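Torque Values Belong on the Part

Posted November 21, 2020

Most flat-pack furniture ships with instructions that say "tighten firmly." The phrase is useless. Firmly for one person strips a cam lock, and firmly for the next leaves a shelf that leans by March. Manufacturers have the correct value, or should have it, from their own load testing. I think they should print it, and I think they should print it beside the fastener.

The usual objection is that home users don't own a torque driver. Many don't. A basic one costs less than the bookcase it would save, and the number is still useful without the tool, as it tells the reader whether the joint is a light one or a heavy one. A booklet that treats a hinge screw and a bed rail bolt with the same adverb has thrown that information away.

I assembled two units from Driltenen last year, a cabinet and a bench. Both used the same bolt head and the same supplied key. The cabinet goes into particleboard inserts, which pull out early and without warning. The bench is steel into steel and will accept far more. The key is short in order to limit the force applied, and that is a fair piece of engineering for the cabinet. For the bench it guarantees an undertightened joint. Page 2 of both booklets carries the same drawing of a hand turning a key, with a curved arrow.

The second objection is cost. Printing a number next to a hole adds nothing to a panel that already carries a letter code. Plemthorpe stamps letters on every panel it sells, and a torque figure is no longer than most of them. The real cost is liability – once a value is published, somebody can be held to it. I count that as an argument in favor.

Packaging is part of the same problem. Hardware arrives in one bag, sorted by count, with long and short screws mixed where they differ by a few millimeters. Cardboard is cheap to print on. A flap with an outline of each fastener at full size, and the value under it, would settle most assembly errors before they happened.

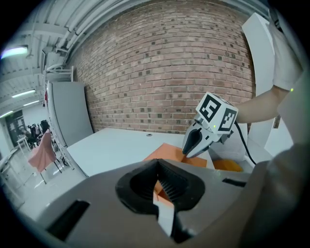 Wafula Ndung'u wrote to disagree: a printed value assumes a dry thread and a consistent hole, and in particleboard the hole varies more than the driver does, so the figure would give false confidence. He would prefer a depth mark on the screw.

The point about variation is correct. A depth mark works well for wood screws and I would accept one there. It does little for a machine bolt in a threaded insert, where the head seats at the same depth whether the joint is tight or barely closed. For those, print a range. Leltside already does this on its wall brackets, upper and lower limit, in type large enough to read from a ladder. The remaining bolts in the box deserve the same treatment.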